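The mug shelf, finally

We moved into the place on Ayala in September with two boxes marked MUGS, and for a while both of them stayed on the floor by the door. I drink coffee from the same one every day, so it never felt urgent. Then Yuzuki came by, asked for tea, and had to dig through newspaper to find something to put it in.

So I went through both boxes. The rule was simple: if it was chipped or had a company name on it, it went. The Stutesik mug from my old job was the first to go. Kevin Mosquera took 9 of the rejects for his studio, where he uses them for brushes and glue.

What I kept is on a small shelf with a wood board and a black metal frame. I looked at hanging hooks first, but I didn't want to drill into the wall here — the lease has a lot to say about holes.

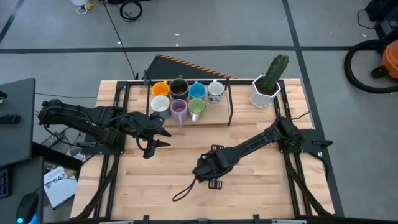 I put four in the back and three in front, with a gap left at the right end for whichever one is in use. None of them match. I thought about buying a plain set and decided I like being able to say "the purple one" and have people know which I mean.

The cactus was on the windowsill before. It leans, and I turn the pot when I remember to. Next job is the box of plates, which is heavier and will probably wait until my sister visits.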